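Can I keep unpeeled water chestnuts in the same bowl as oranges and plums?

Asked 01/01/2018

I bought a bag of fresh water chestnuts at the Palamarchuk market in December and have been setting them out with the fruit when people come over. They look nice next to oranges and red plums, but I'm not sure they keep at room temperature. They also shed little bits of peel on my pink tablecloth. Should they be in the fridge?
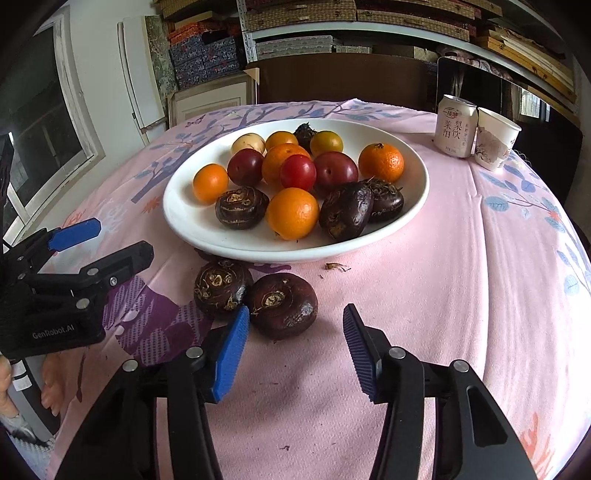
Bralleck replied that a day on the table is fine but they should go back in the fridge that night. Keep them unpeeled in a paper bag in the drawer. If one feels soft when you press it, throw it out. Rinse and scrub them well before peeling, they grow in mud.

Answer 2
I would use a plate. In a deep bowl the plums end up under the oranges and get bruised, and you don't notice a bad one until it leaks. Spread everything out with some space. Plums that are already ripe go in the fridge too. Citrus can stay out for a week.

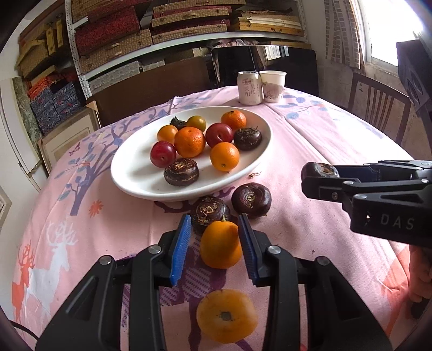
Mixed citrus, plums and water chestnuts on an oval plate

Answer 3
Just buy canned.

Comments (3)

grendora19: Canned don't taste the same. Fresh ones are sweet.

furneo_539: Shake the tablecloth outside before you wash it, the fibers stick to everything.

grendora19: Same with the towels.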